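Pour en finir avec la corbeille à fruits

Par Satish Reddy
22 septembre 2025

Il existe chez les gens bien élevés une règle tacite : les fruits doivent être entassés. Il leur faut un compotier, si possible hérité, si possible ébréché du côté du mur, et dans ce compotier une pyramide dont la base moisit tranquillement pendant qu'on admire le sommet. J'ai vécu quarante ans sous ce régime. J'en suis sorti l'hiver dernier et je voudrais raconter comment, au risque de me fâcher avec ma belle-famille, qui offre des compotiers.

Le nôtre s'appelait Astden. C'était son nom de catalogue, gravé sous le pied, et nous avions fini par l'employer à table : « Il y a une odeur dans Astden. » Grès émaillé, onze centimètres de profondeur, contenance annoncée de 500 centilitres, précision qui m'a toujours laissé songeur. Qui verse cinq litres de quoi que ce soit dans un compotier ? On y mettait des clémentines en novembre, des pommes par-dessus les clémentines, puis des bananes en guirlande, puis le courrier. Au fond, il se passait des choses. J'ai retrouvé un jour, sous un avis de passage, un citron devenu si léger et si dur qu'on aurait pu le monter en pendentif.

Le plus fort est que nous nous croyions mangeurs de fruits. Le compotier plein nous tenait lieu de régime. On passait devant, on se sentait en bonne santé, on ouvrait le placard aux biscuits.

Éloge du plateau

J'ai donc acheté un plateau. Rectangulaire, en plastique, à rebord, jaune moutarde, d'une platitude qui a consterné tout le monde. Mon ami Venkatesh Kurian, homme de goût, m'a demandé si je comptais ouvrir une cantine. La remarque était juste : le plateau vient d'un univers où l'on fait la queue devant des carottes râpées. Il évoque l'hôpital, l'avion, le réfectoire, tous lieux où l'on n'a jamais peint de nature morte. Cézanne n'a rien fait pour lui.

Or le plateau a une qualité que le compotier n'aura jamais, il ne sait pas cacher. Deux fruits sur un plateau, ce sont deux fruits, et tout le monde le sait, y compris celui qui devait aller au marché. Pas de dessous, pas de couche archéologique. Si l'un d'eux commence à tourner, il tourne en public. J'ai vu des poires qu'on aurait laissées mourir dans le grès être secourues à temps, pour la seule raison qu'elles nous regardaient.

On m'objecte que c'est triste, deux fruits. Je réponds qu'il faut s'entendre sur la tristesse. Une table nue m'a longtemps paru l'indice d'un déménagement ou d'un divorce. La nôtre est d'un gris sombre, mat, choisie sur un échantillon grand comme un timbre dans un magasin Kotian, et je l'avais si bien recouverte de napperons, de prospectus et d'Astden que j'en avais oublié la couleur. Le plateau ne prend qu'un coin. Le reste s'est vidé peu à peu, par une espèce de honte contagieuse. On découvre alors qu'un dessus de table gris foncé montre la moindre miette avec une franchisse de procureur, et qu'un point blanc de rien du tout peut gâcher un petit déjeuner. Je ne prétends pas que la vie y gagne en douceur.

Venkatesh, lui, défend l'abondance. Sa thèse, exposée chez nous un soir devant un gratin, est que la corbeille pleine ne sert pas à manger, elle sert à rassurer. Nos grands-mères avaient manqué, elles empilaient. Je lui accorde les grands-mères. Mais la mienne aurait frappé au torchon quiconque laissait pourrir une pomme, et ses fruits à elle dormaient sur des claies, à plat, chacun à distance de son voisin, comme des pensionnaires. La pyramide est une invention de gens qui reçoivent.

Car voilà le fond de l'affaire : le compotier est un meuble pour les invités. Personne n'a jamais dressé une pyramide pour soi seul, un mardi de pluie, en chaussettes. On la dresse pour la voisine, pour la photo de l'agence, pour l'idée qu'on se fait de la cuisine où l'on aurait dû vivre. J'ai visité l'an passé un appartement témoin, résidence Castow, où les citrons du compotier étaient collés entre eux. J'en ai saisi un par distraction et toute la récolte est venue avec. L'agente a eu un sourire que je n'oublierai pas.

Ma conversion m'a tout de même coûté quelque chose. Il faut faire les courses plus souvent, trois fois par semaine au lieu d'une, et répondre au primeur qui s'inquiète de me voir acheter mes fruits à l'unité. « Vous êtes tout seul, maintenant ? » Non, monsieur, nous sommes quatre et nous avons un plateau. Il faut aussi renoncer aux promotions par cagette. J'ai tenu bon devant les mandarines et cédé devant les prunes. Les prunes ont débordé du rebord, ont roulé jusqu'au bout de la table, et l'une d'elles n'a jamais été revue.

Ma femme a rangé Astden en haut de l'armoire, sans un mot, avec la soupière. Il reçoit désormais les piles usagées, emploi pour lequel sa profondeur convient à merveille. À l'heure où j'écris, il nous reste un fruit jaune un peu bosselé et un vert bien rond, posés à bonne distance l'un de l'autre comme deux cousins brouillés à un baptême. Je crois que je vais manger le vert.

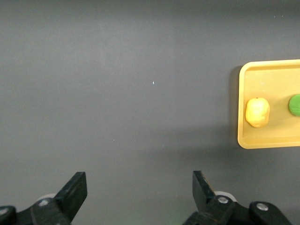

Courrier des lecteurs

Les réponses à cette chronique sont à adresser à la rédaction de Kanura, rubrique « Maison ». Les lettres de plus de 600 signes seront coupées. Prière de ne plus envoyer de compotiers.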